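Review: Zinach everyday tableware, the lavender serving bowl and the light blue mug
By Ihor Holovko

I should say at the start that I am not a person who gets excited about dishes. I ate off the same mismatched plates for most of my adult life, and when my sister moved away and left me a box of her old ones I simply added them to the stack. But last October the shelf bracket over our sink gave out in the middle of the night, and by breakfast we were drinking coffee out of jelly jars, so something had to be done!

I ended up buying from Zinach, mostly on the strength of their colors. They sell everything as single pieces, which suited me fine, and I started with one large bowl in lavender and one mug in light blue to see if I liked them before going any further. I have now lived with both through a whole winter and a good part of the spring, and I feel ready to say something useful.

The bowl first. It is wide and rounded, and it holds a lot more than I expected from the photos on their site. A full batch of potato salad for a backyard lunch goes in with room to stir, and I have mixed pancake batter in it plenty of times without wearing any. It weighs 700 grams on my kitchen scale, so it stays put when you are whisking with one hand and holding the phone with the other (my usual method, I'm afraid). The finish has kept its color nicely. I was worried that lavender would look a bit like a nursery, and my wife was sure of it, but on a white table it is really lovely – soft and cheerful, and it makes plain food look as if you went to some trouble.

My one real complaint is storage. A bowl this wide doesn't want to live in an ordinary cupboard. Ours fits on the bottom shelf only if I take the colander out first, and so it mostly stays out, where it collects whatever the household puts down. I have found mail in it, mittens, a library book. If you have deep shelves you won't mind at all. If you have a small galley kitchen like ours, measure before you order, and measure the cupboard door too, as I did not.

Now the mug, which I have grown very fond of. The light blue is quieter than the lavender and the two look well side by side. The handle has enough room for my fingers, and I have big hands, so that is something I always check. It takes a proper morning coffee with milk and still leaves a little space at the top for walking to the porch without spilling. I do wish it kept the heat longer. By the time I've read the paper I am usually drinking it lukewarm, and I have fallen into the habit of filling it with hot water first and letting it stand while the kettle finishes. That helps quite a bit.

Before this I had a mug from Ruva for several years, and I'd call that one the better choice if you are hard on your dishes. It was thick as a flowerpot and just as pretty. The Saxena bowls my neighbor swears by are lighter than the Zinach and they stack properly, so she gets four of them into the space where I can't get one. She has offered to trade and I have said no every time, so I suppose that tells you where my heart is.

Both pieces go through our dishwasher most evenings. The bowl has to sit on the lower rack at a slant, and it takes up the room of three dinner plates, so on busy days I wash it by hand. Tomato sauce rinses off easily. Beet juice needed an overnight soak with baking soda, but it came out, and I couldn't find a trace of it afterward.

Shipping was quick and the packing was generous, with so much crumpled paper that I was still lighting the stove with it two weeks later. The website is slow, and it logged me out twice before it would take my order, so have your patience with you.

I'd give the bowl four stars and the mug four and a half, if they allowed halves. I have since ordered a second mug in the same blue for my wife, who has stopped saying anything about nurseries, and I'm thinking about the lavender plates for next fall.

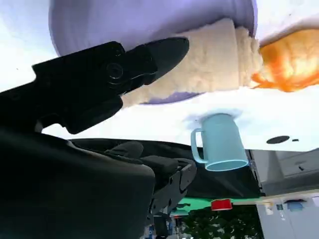
One more thing on the plates, as I wrote to the shop about them last week: they come in a dinner size and a smaller one for dessert, and the small ones are out of stock until summer. I'll wait for those and order the two sizes together.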